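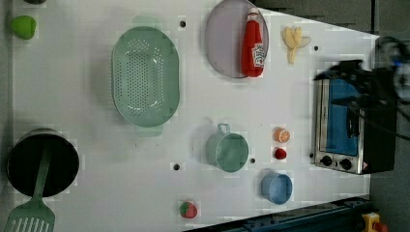
Green colander and fruit on a white table.

Pradthorpe Kitchen Words

A word list for the things people cook with and eat, collected by letter and phone from home cooks. It holds 4,000 entries, and every one of them is a word somebody really uses at home!

What's in it

Each entry is a single line in a tab-separated file. The columns are:

word – the spelling the contributor gave us, untouched
standard – the everyday dictionary word, if there is one
sense – a short gloss in plain English
place – the town or district the contributor grew up in
heard_from – mother, neighbor, school cook and so on
notes – free text, often the best part

The notes column is where I'd start reading. Isstead people have a separate word for a colander that has lost a foot, and another for the heel of the bread when it's been kept for soup. One family in Ilard calls every lid in the house by the same name as the family dog (long dead by now) and saw no reason to change when the dog went. I kept all of it.

How the words were gathered

We mailed a four-page booklet with drawings and blank lines, and asked people to write down what they'd call each thing when talking to someone in their own kitchen. There were 164 booklets returned. Helmut Reuter followed up by phone wherever the handwriting beat us, and he typed up the first half of the list over one very wet November.

Plates were the surprise. I expected one word, maybe a second for the big serving kind, and the booklets came back with words for cracked plates, guest plates, the plate that goes under another plate, and the plate you eat from standing up.
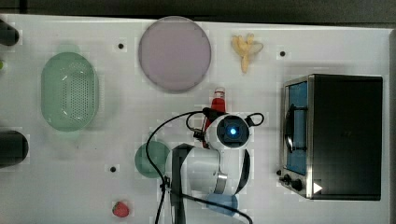 Known gaps

Fruit is thin. The booklet had a single page for it, and most people wrote "apple" and moved on. Bottles and jars are much better covered, with lovely detail on sauces. Words for baking are in version 2, but the sense column is still blank for roughly 100 of them.

Ingeborg Ostermann is checking the place column against the old district map. Until she's done, treat Rashti and Rashti Lower as the same place.

Spelling

Please don't tidy the word column! If you need a single spelling per word, make a new column and leave the original alone. Capital letters are the contributors' own too.

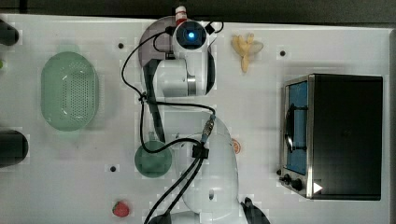 White tabletop, seen from above.

Sending corrections

Mail a plain text note with the line number, the old entry and what you'd change. Wednesday evenings are when I go through them. New words are very welcome, even if you only have one – say where you heard it and who said it.

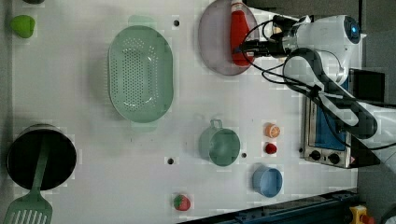
Ziad Qaisi wrote back after the first release to say that his grandmother's word for a sieve was filed under strainers, and that she would never have used it for anything with holes big enough to let a pea through. He's right, and the two are split now. Detlef Rieger has since sent in three more sieve words, all of them new to me, and they'll go into the next release.

Maintained by Bastian Sauerland. Free to copy, print and share.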